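Subject: Re: [bench-practice] Draft 2, section 7: soft goods into open containers

On 7/12/25, the Starkum bench group wrote:

> We have read draft 2 and have three objections to section 7.
>
> First, 7.2 says the container "shall be in the start position" but never says what fixes the start position. Our operators put it where it looks right.
>
> Second, 7.4 lets the episode begin with the arm anywhere "clear of the work". A hand beside the item and an arm parked at the far side of the table both pass under that wording, and the two give very different cycle times.
>
> Third, we see no need for a separate clause on cloth. A bag is a soft item, a cloth is a soft item, and one rule should do for both.

Replying in order, and copying the Prothero list as they asked to be kept informed.

On 7.2 the objection is fair. The wording was carried over from the Kukside procedure, where the container sat in a fixed tray and the question did not arise. I propose:

> 7.2 The container shall be placed against a reference agreed before the session and recorded on the session sheet. The reference shall be fixed to the table or to the floor. It shall not be the edge of another item.

The last sentence matters more than it looks. If the basket is set by eye against the bag, any error in the bag is copied to the basket and the logs show nothing wrong. A reference that peels or shifts during the day counts as lost, and the session sheet needs a new line from that point on.

On 7.4 I agree that "clear of the work" is too loose, but I would not go as far as a single start pose. Sites use different arms and different hands. A joint-by-joint pose written for one is meaningless for another. What can be fixed is the relation between hand, item and container at the moment the clock starts, and that can be checked from the head view.

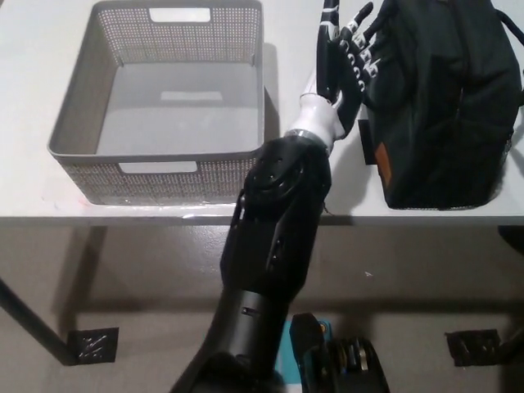
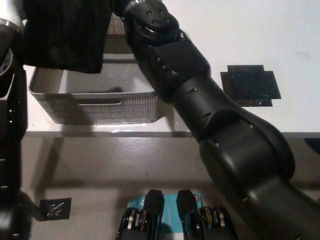
Head views, same bench: hand at the bag in the first, cloth above the basket in the second.

Taking the first view against 7.4: the fingertips overlap the side of the bag as the camera sees it. From this angle I can't say whether there is contact, and neither can a reviewer. The draft would accept it as a start if the operator said so. I propose that a start is valid only if a strip of table is visible between the hand and the item, or if the force log for that arm shows no contact over the two seconds before the start mark. Where neither can be shown, the episode is kept but marked "start not confirmed" and left out of the timing figures.

The second view is my answer to the third objection. A cloth held over a container hides part of what the reviewer needs. It shades part of the inside of the basket, and the arm stands in front of the right-hand edge. A bag standing on the table presents neither problem until it is lifted. The clause on cloth is there to deal with occlusion, and stiffness has little to do with it. I would retitle it so that this is plain:

> 7.5 Items that hide the container. Where the item or an arm covers any part of the container rim in the head view, release shall be judged from a second view or after the arms have withdrawn. It shall not be judged from the head view alone.

At Fellell we went back through 964 episodes from August with this in mind. In 47 of them two reviewers had disagreed on whether release was complete, and in every one the rim was partly covered when the hand opened. That is one site and one type of basket, so I would not put the figure in the document, but it is enough for me to want the clause kept.

Smaller points:

- 7.1, "empty container": add "confirmed in the head view before the item is presented". An inside that is pale and shiny can throw a highlight that a careless reviewer takes for an object.
- 7.3, straps: the draft is silent. Suggest that a strap is part of the item, and that a strap left hanging over the rim is a partial placement – not a failure.
- 7.6, table legs and floor plates: move to section 4 with the rest of the bench layout. They have no business in a task clause.
- 7.7, loose matter on the floor: "shall be clean" can't be tested. Either say swept before each session or drop it.

I have not touched the annex on naming. Starkum's file names and ours still differ in the order of the fields, and I would prefer to settle that off list.

If there are no further comments on 7.2 and 7.4 I will put the new text into draft 3. Comments on 7.5 should quote the clause and offer replacement wording – general objections are hard to edit in.

Fellell bench group, for section 7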